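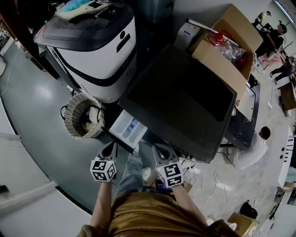
Figure 1. Both grippers held ready, seen from the operator's head. The marker cubes sit behind the jaws.

Handout 4: Recording two-handed household tasks
Student project, Laundry Corner group
Notes prepared by Keisha Sorensen

1. What you should have before you start

Please read this handout before you come to the room. It continues from Handout 3, where we calibrated the cameras, and I will not repeat the calibration steps. If your group has lost its calibration file, ask me for a new one and do not copy the file of another group. The lenses look the same but the files are different.

Each group needs two grippers, one head camera, the project laptop and the printed task cards. The software for this course is called Gomus. It must be version 521 or later. Older versions save the left and the right recording with separate clocks, and last July one group spent almost 60 hours of student time to put them together again. Check the version in the lower corner of the start window.

2. The markers

Each gripper carries a cube with square black and white codes on its faces. The head camera finds the codes, and from them Gomus calculates where the hand is and how it is turned. The gripper also has its own camera, and this one looks forward at the object. So we have two sources for the same movement. When they agree, the recording is good. When they do not agree, it is usually the cube that was hidden.

Look again at Figure 1 and think about which faces of the two cubes the head camera can read. If you turn your wrist inwards, you lose the top face first. A sleeve can also cover a code, so please roll long sleeves above the elbow. Do not touch the printed faces with your fingers. Grease makes a shiny place, and under the ceiling lights a shiny place is read as white.

The two cubes have different codes. Left is left and right is right, also for left-handed students. If you exchange them, Gomus gives no warning, and the arms are crossed in the result.

3. Opening and closing

The jaws follow your fingers directly. There is no motor in the hand-held unit. Begin every recording with the jaws fully open, close them fully one time, and open them again. From this Gomus learns the zero position. It takes four seconds and it is the step that students forget most often.

Close the jaws slowly on soft things. With cloth, the camera needs to see the moment when the fabric begins to fold between the jaws. With hard things such as a bottle or the handle of a basket, stop when you feel resistance. You do not need to press more. 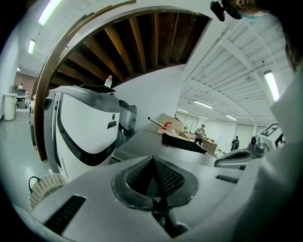 The gripper camera has a very wide lens, and this has consequences for how we plan a task. Straight things near the border of the view become curved, and the body of the gripper itself takes a large part of the lower half. Students often think the camera is mounted wrong when they see this for the first time. It is mounted correctly. In Figure 2 the ceiling beams bend strongly, and so do the edges of the gripper, but you can still recognise the bottle with the red cap standing on the machine and the basket hanging lower down. This is enough for our purpose. What the model needs is the relation between the jaws and the object in the last part of the approach, and there the object is near the centre, where the bending is small. Notice also how far the lens looks into the room. People who stand well behind the table are recorded too, only small. Tell visitors this before you begin, and ask them if they agree.

Figure 2. View from a gripper camera. The uncorrected picture is used for training, so do not flatten it before you hand it in.

4. The task cards

The cards for this week are from the Visoletti set. Every group does the first two cards and chooses one of the others.

Card A. Take one piece of cloth from the top of the machine and put it into the basket.
Card B. Take the cloth out of the basket and lay it flat on the table.
Card C. Move a bottle from one surface to another, with the cap up all the time.
Card D. Hold the basket with one gripper and fill it with the other.
Card E. Open the detergent drawer, wait, and close it.

Card D is the most difficult, because both hands work at the same time and one cube easily goes behind the other. I recommend it to groups who finished Handout 3 without help. Card E looks simple, but the drawer has to be pulled in a straight line. If you pull it to one side, it stops halfway.

Make 70 good recordings for the whole group, not for each student. Change the operator often. We want different heights and different habits. The person who is not operating reads the card aloud, starts and stops Gomus, and writes in the log.

5. Moving while you record

Keep your head over your work. When you look to the side, the head camera looks to the side too and both cubes are lost. This sounds easy, but people talk in the room and one wants to look at them.

Stand or bend as you would do at home. You may take a step. You may not put a gripper down and take it again inside the same recording. If something falls, let it fall, finish the movement and mark the recording with F in the log. Recordings with F are useful for us — we keep them in a separate folder and will use them in the second half of the course.

Cables should stay away from your feet and away from the basket. Before each round, one student looks at the floor.

6. The log

Write the card letter, the name of the operator, the result and one short remark. "Good" is not a remark. "Cloth slipped from right jaw at the edge" is a remark. Use the paper log first and type it into the Coredel sheet afterwards, on the same day.

7. What to hand in

Upload the folder, the log and one page of text by 12th August. The page should answer the following:

Which card had the most lost markers, and at which point of the movement?
What did your group change after the first recordings?
Compare one recording from the head camera and one from the gripper camera. Which one would you keep if you could keep only one, and why?

For the reading, chapter 4 in the Okafor notes explains the wide lens model. The part with the equations is voluntary. Batteries go back to the charger with the contacts down, and the grippers go back to the case with the jaws open.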